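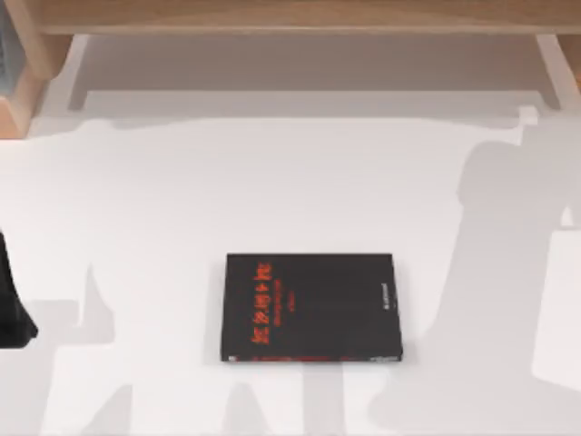

Según Wekesa la cola de almidón estaba demasiado espesa y por eso se arrugaron las guardas del lote de enero, que antes de cambiar de papel probemos a bajarla. Vale. Probado hoy.

Domingo, 8 de agosto de 2021. Taller, sola, ventana abierta.

Cola A: receta de siempre. Cola B: igual pero con más agua, colada dos veces. Cola C: B más un chorro de Restimix. La C hace grumos al minuto, descartada – no insistir.

Pruebas sobre cartón gris forrado en tela negra, 14 tapas. Con A se arrugan casi todas por la esquina del lomo, igual que en enero. Con B, 11 planas al sacarlas de prensa, tres con una burbuja pequeña junto a la bisagra. Creo que es culpa mía, plegadera con prisa. Repetir esas tres.

El papel Muli aguanta bien la B, no traspasa. El Nerno se estira a lo ancho, hay que cortarlo con la fibra paralela al lomo sí o sí. Ya lo apunté otra vez y luego lo corté al revés, pues eso.

Prensa: dejar toda la noche. Las que saqué a mediodía se han combado un poco hacia fuera. Cambiar secantes a la primera hora, luego ya se pueden dejar.

Jabari pregunta si se puede meter el pedido de Pevthorpe esta semana. Son 671 ejemplares, cosidos ya, faltan tapas y guardas. Con la B yo diría que sí, pero quiero ver antes cómo amancen las de hoy. Que no prometa fecha todavía.

Gasto: factura de la tela 2456, sin pagar. Mirar si incluye el rollo defectuoso, que ese lo devolvimos.

Pendiente:
– afilar cuchilla de la cizalla, muerde el cartón
– cola B fresca, la de hoy no llega al martes
– pedir secantes
– preguntar a Wekesa cuánto la deja reposar él, yo la usé casi recien hecha
– etiquetar los botes!! A y B son iguales a la vista y ya casi la lío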